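Sobre nosotros - Tazi, mesas y despachos

Quiénes somos, en corto: montamos y ordenamos puestos de trabajo. Mesa blanca, silla de malla, una bandeja para lo suelto, una planta. Poco más. 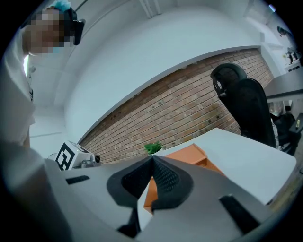 Gönül Uysal nos escribió en abril que con la bandeja le bastó, que lo demás ya lo tenía y que por qué no lo decíamos antes en la web. Pues dicho queda. Si solo hace falta una bandeja, vendemos una bandeja.

Empezamos dos personas en un bajo de la calle Lirkmont, con muebles de segunda mano. Ahora somos seis. Hemos montado unos 3000 puestos - oficinas pequeñas casi todo, alguna academia, bastante casa particular.

Cómo trabajamos: visita, medidas, propuesta. Se vacía la mesa entera y vuelve solo lo que se usa. Sillas con reposacabezas si se pasan muchas horas sentados. Plantas de hoja dura, que aguantan los puentes y las vacaciones. El ladrillo visto no lo tocamos, salvo que el cliente lo pida por escrito.

Las sillas se pueden provar en el local, sin cita. Las mesas con cita, por sitio. Catálogo Wovinetti completo, 51 referencias, en papel o por correo.

Presupuesto gratis dentro de la ciudad. Fuera - preguntad.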